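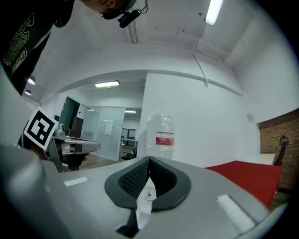 Figure 1. Rubber pads with a textured inner face (diamond or mesh pattern) and a smooth rim.

Unit 4: Friction and surface texture
Notes prepared by Paloma Tran, December 2022

4.1 Static friction
For two dry solid surfaces in contact, the maximum static friction force is F = μN, where μ is the coefficient of static friction and N is the normal force. In this model F does not depend on apparent contact area.

4.2 Where the model fails
Rubber departs from the model. As load increases, real contact area grows more slowly than load, so μ falls. Values of μ for rubber should be quoted with the load and temperature at which they were measured.

4.3 Texture
On a wet surface, grooves give the liquid a path out of the contact zone. On a clean, dry, smooth surface, a grooved pad may grip less well than a plain one of the same compound.

4.4 Worked problem
A block weighing 30 N rests on a level bench. A horizontal pull of 21 N is just enough to start it moving. Find μ.
μ = 21/30 = 0.70

4.5 Exercises
(a) Repeat 4.4 with an extra 10 N placed on top of the block, μ unchanged.
(b) A crate weighing 261 N sits on a level floor, μ = 0.40. Find the smallest horizontal force that will start it sliding.
(c) Sketch F against N for an ideal dry contact and for rubber. Label both axes and the slope of the first line.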